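Gripper swap, day 2

I finally got the Pruluvero fingers bolted on in place of the old Lamptey pair, and wow, what a difference in the corners! The Lamptey managed 9 picks out of 41 in September. I've only just started the new run, but I'm already grinning.
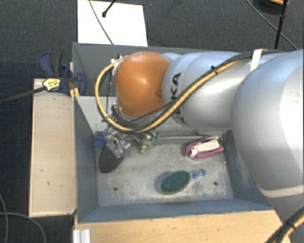 Cable routing ate most of my morning. I want the wrist free to turn, so the slack has to go somewhere sensible, and with the hose looping up around the orange joint I think there's enough. Next up: softer fingertips.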